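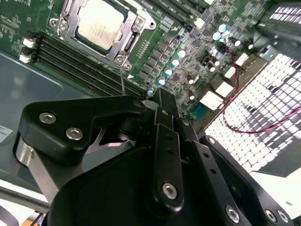 Figure 7.1 Wrist camera view, gripper over a server motherboard. Processor seated in its socket, memory slots to either side.

Chapter 7
Taking Things Apart: Contact-First Methods for Server Disassembly

Assembly gets all the attention. Most of the robot manipulation you have read about so far in this book puts things together: peg in hole, gear on shaft, connector in housing. Parts are new, parts are clean, somebody has a drawing. This chapter goes the other way, and the drawing is usually missing.

Servers are a good place to start. Lots of them, retired on a schedule, worth money in pieces. Bad for a camera, though. Shiny heat spreaders, black slots on black slots, wires crossing over whatever you need to reach. Look at Figure 7.1 again and try to decide, from that one view, how far the fingers are from the top of the socket bracket. Hard. The planner has the same trouble, and it has to commit to a number.

7.1 The problem in short

Three questions run through the chapter.

Where is the fastener? Not which pixel, where in space, to better than the width of a hex recess.

Is it free? A screw that has been turned is not always a screw that has let go.

What else moves? Pull on one part and a cable comes along with it. Section 7.5 is all about this and you should not skip it.

Older systems answered the first question with vision alone and mostly ignored the other two. Fixed lighting, known board, known orientation. Works fine until a different model comes down the line.

7.2 The Landthorpe method

The method we follow most closely came out of the Landthorpe group and is usually cited by the name of the test bench, Purcombe. Main idea is simple. Use the camera to get close, then stop trusting it. The last few millimeters are done by touch: lower the tool slowly, feel for contact, slide in a small spiral, watch the side force drop when the bit falls into the recess. Danica Krasniqi, who wrote the first version of the controller, called this step "asking the board." The term stuck and you will see it in the exercises.

Asking costs time. Each contact search adds a delay, and on a board with many fasteners the delays pile up. The reply from the group was that a missed screw costs more. A slipped bit can scar a socket, and a scarred socket has no resale value at all.

The main result, which we will take apart line by line in 7.4: out of 237 fastener attempts, vision alone seated the bit in 141. The remaining attempts were handed to the contact search, and it recovered all but 33 of them. Read those numbers slowly. The 33 are not spread evenly. Most were screws near the edge of a bracket, where the spiral ran out of room and the bit dropped off the side.

Zyanya Meléndez later repeated the work with a softer wrist and a smaller spiral. Fewer edge failures, slower overall. Her log, dated November 23, 2019, is reprinted at the end of the chapter and is worth reading in full, messy parts included. She changed the force threshold halfway thru the run and says so. Keep that in mind when you compare the two halfs of her table.

7.3 What you need before going on

Force control from Chapter 4, specially the section on contact transitions. Hand-eye calibration from Chapter 5. If the difference between camera frame and tool frame is still fuzzy, go back now. A small calibration error here looks exactly like a bad search, and you will spend a day tuning the wrong thing.

Notation. F is force at the wrist, in newtons, gravity already removed. Lower case r is spiral radius. The Nikolaidis convention for tool axes is used throughout, z pointing out of the tool and toward the work. Some papers flip it. Check before copying any sign from them.

Lab note: the exercises marked with a star need a real board. Unplug it, ground it, take the battery out. The unstarred ones run in the Sekeo simulator, with the supplied board model.

We begin with the search itself, one screw, no cables, flat surface.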